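WORKSHOP NOTES
The towel and the glass table

Regular readers know my position on humanoids. I have sat through enough launch videos to assume that any robot doing housework has a person with a controller standing out of shot. So when Saskia Fairweather asked me to write up the shared build at Grengate for the April newsletter, I said I would, provided I could say what I thought.

The project is called Panura. Two arms, two legs, five-fingered hands, and one household job to learn: take a towel, do something sensible with it over a tray, let go. Malte Frerichs handles the arms and Aroha Whitelaw does the software. Both have day jobs, and it shows in the wiring, which loops from the wrists down past the elbows and will catch on something one of these evenings.
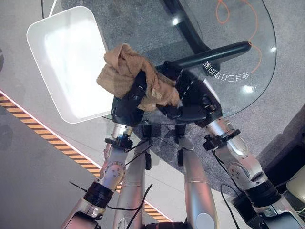 My first complaint is the table. Clear glass throws glare back at the cameras, and a vision system has enough trouble with a crumpled cloth without also looking through to the carpet. Malte says homes have glass tables. Fine, but homes also have wooden ones, and you could start there and work up.

The lettering on the glass talks about a home that looks after itself. I'd settle for a home where the towel gets put down in under a minute. I timed one full cycle at 99 seconds, with Aroha's finger over the stop button the whole way.

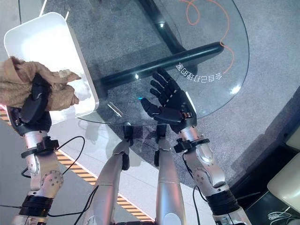
What the numbers say

Aroha keeps a log, and to her credit she logs the bad runs too. Out of 60 attempts with the current grip settings, 7 needed a hand from a human. That sounds respectable until you read her definition of an attempt, which begins with the towel already in the robot's fingers. Picking it up is a separate sheet, and that sheet is not ready to share.

Terry cloth is hard, I'll give them that. It bunches, it has no fixed shape, and a thick finger can pinch two layers where it wanted one. Ehab Cherkaoui, who came along for the evening, thinks the hands are too stiff for fabric and wants softer pads on the fingertips.

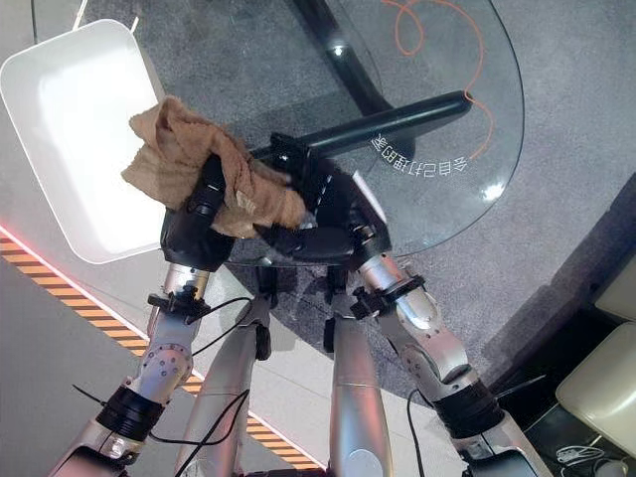 I'm with Ehab on the pads. They cost little and can be peeled off again if they make things worse. What I would not do is buy another sensor. The group has bought four since the winter, and two of them are still in their boxes on the Cendwood shelf.

There is good work in it, too. The wrist clamps come off with one tool, the joints run quieter than I expected, and when the software lost track of the cloth it stopped and waited – I have seen expensive machines do much worse. I still wouldn't let it near my laundry. 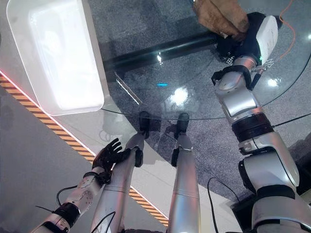
Can members come and try it?

Members can watch any open evening from 7, and anyone who has done the arm safety session can run it with Malte or Aroha in the room. Ask Saskia for a place. Tie back long hair, and keep clear of the arms until the power is off.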